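Review: the Altidach two-finger gripper kit, after two terms in a school robotics club

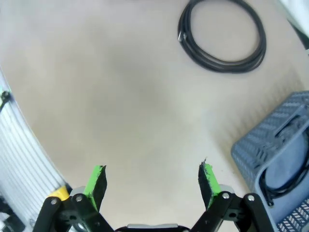 What we wanted it for

Our club runs after lessons from four o'clock, in a design and technology room that has to be clear again for the morning. The members are between 13 and 17. This year's project is cable tidying: the arm has to pick up a coiled lead from the table and put it in a basket. It sounds dull, and a few of the students said so when we chose it, but it is a harder job than stacking blocks. A coil is soft, it never sits the same way twice, and the plug end gets in the way.

We already had an arm, a second-hand Pemance, and needed something to go on the end of it. The Altidach kit was bought in January from Waltetti, an online shop that sells mostly to schools. It cost more than the cheapest printed grippers and a good deal less than anything sold to industry. We paid for it ourselves out of club funds and have no connection with either firm.

Putting it together

The kit comes as flat bags of parts with a printed booklet. The fingers ride on black parallel linkages, which keep the pads facing each other as the jaws open and close. This matters more than I expected. Our old gripper swung its fingers in an arc, so the gap at the tips was never the gap you had measured, and students lost whole sessions to working out the difference.

The screws are ordinary ones and the heads are easy to get at once the gripper is on the arm. You can take a finger off without dismantling everything behind it. The booklet is less good. Steps 9 and 10 are printed in the wrong order, and the drawing for the left linkage is a mirror image of the right one with the labels left as they were. Two of our younger members built theirs exactly as drawn and had to undo it. Waltetti has a corrected page on its site, but you have to go looking for it.

Allow two club sessions for the build. We took three.

The pads

The pads are bright green and grip well. They hold a cable without crushing it, and they don't slide on smooth plastic, which our old foam ones did constantly.

They do not last, though. The top edges have frayed on both fingers and the black underneath shows through. The flat part of each pad still grips, so we have carried on using them, but coming down a little too low drags the tips along the table and I would put most of the damage down to that. The replacement pads are sold in packs of 4 and are stuck on, so changing them means scraping off the old glue. A clip-on pad would have been a better choice for a school product.

Using it with students

The jaws open wide enough to go over a coil of cable lying flat, with room to spare on either side. Beginners need that room. Nearly everybody's first program puts the gripper slightly off to one side, and with a narrow opening that means hitting the thing you are trying to pick up.

Closing is slower than I would like. You can set the speed and the force separately, and the force setting is the one worth teaching first. Too low and the coil drops on the way to the basket. Too high and the turns get squeezed out of shape, then spring apart when the jaws let go.

The software is the Dijkstra block editor, or Python if you prefer. The blocks are fine for the first few weeks. Our older students moved to Python quite quickly and found the library small but sensible. Every attempt is written to a log file with the jaw position and the motor current. One group has logged 1,811 attempts this year, and their coursework on what makes a grasp fail is the best piece of work the club has produced. I don't think they would have done it without the log being there by default.

Their main finding, for anyone trying the same task: go for the side of the coil furthest from the connector. When the jaws closed across the connector end, the coil tended to twist and hang down on one side.

Things I would change

The cable to the controller is too short for an arm that reaches across a table. We bought an extension.

There is no cover over the linkages, and they are a good place to pinch a finger. We have a rule that hands stay off the table while the motor is powered, and I would want that rule with any gripper, but a simple guard could have been included.

The pads, as above. A spare set in the box would help.

Would I buy it again?

Yes, for a club of this size and for ages 13 and up. For younger children the build is too fiddly, and I would look for something that arrives assembled. If you already own a gripper with parallel jaws there is not enough here to justify replacing it.

We are ordering a second one for September, along with two packs of pads.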